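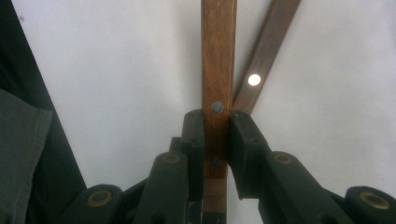 Siham Qudah wrote in to ask whether wooden handles with rivets really have to be kept apart from everything else, as her mother always insisted, or whether they can share a basket with the plastic spoons like anybody else.

It was such a nice letter that we've put it first on our frequently asked questions, and the short answer is that they can share! What her mother had right is that wood doesn't like being put away damp. Water creeps in around the rivets and sits there, and after a while you get that gray ring in the grain that no amount of scrubbing will shift. So dry them well, stand them in the dish rack overnight if you have the room, and then put them wherever you please.

Nilness Kitchen Sorting: Frequently Asked Questions
Last updated October 5, 2021

How many baskets do I need for my utensils?

We tell most people to begin with 3. One for the things you reach for every day, one for baking, and one for the long awkward things that never fit in a drawer. You can always add another later, and I promise you it's much easier to add a basket than to find a home for one you bought too many of (I have a Rondeo tub in the hall closet that has held nothing but other Rondeo tubs since last March).

Should I empty the whole drawer at once?

Yes please, if you can bear it. Clear the table, put down some paper so the crumbs can be folded up and thrown away afterward, and line the baskets up along the far side before you take a single spoon out. It's a small thing, but if they're in place first you'll sort as you go, and you won't end up with a heap that has to be moved before supper.
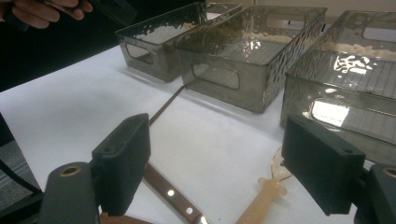

Smoky baskets in a row, with a wood-handled knife on the paper.

Can knives go in the baskets?

Table knives, of course. Sharp kitchen knives we would much prefer you kept in a block or on a rack, or at least in a sheath. A hand going into a basket for a spatula isn't looking where it's going, and if there are children helping with the dishes, well, you can picture it. Put the sharp ones to one side while you sort and deal with them last, when the table is clear and you're not in a hurry.

Clear, tinted or solid baskets?

This comes down to taste more than anything, and we have had some lively discussions about it at the shop. Clear ones show every crumb. Solid ones hide everything, including the garlic press you've been hunting for all week. I like a tinted plastic with a bit of texture to it, which softens the jumble but still lets you tell a whisk from a ladle. The Amegashie range comes in both tinted and solid if you want to try one of each.

What about long things, like cooking chopsticks and spoons with big heads?

Measure the longest thing you own before you buy anything at all, and then measure the basket from corner to corner as well as along its side, because a utensil that won't lie straight will very often lie on the slant. See how the long thin stick in the first bin sits across the floor of it, and the one in the middle with the see-through head and the wooden handle is lying diagonally too. 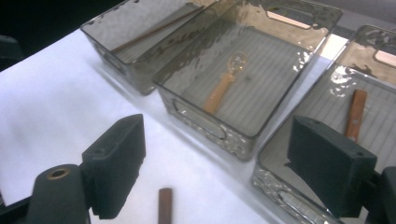
Labels are the other thing we get letters about, and my feeling is that you should live with your baskets for a few weeks before you write on anything. People label on the first afternoon and then find that the baking things have wandered over to the everyday side. When you're ready, tie a tag through one of the handle slots, like the ones in the near and far walls of the middle bin, and you can swap it whenever you change your mind. Our Kodus tags come in packs of 98, and yes, that is an odd number to sell them in, and yes, we have been asked.

How do I clean textured plastic?

Warm water, a little dish soap and a soft brush, going into the ribs on the floor of the basket where the flour likes to collect. Please skip the scouring pad. Let them drain upside down on a towel.

Do you take returns?

We do, as long as the basket hasn't been used. Drop it off at the counter or send it back with the slip from the box.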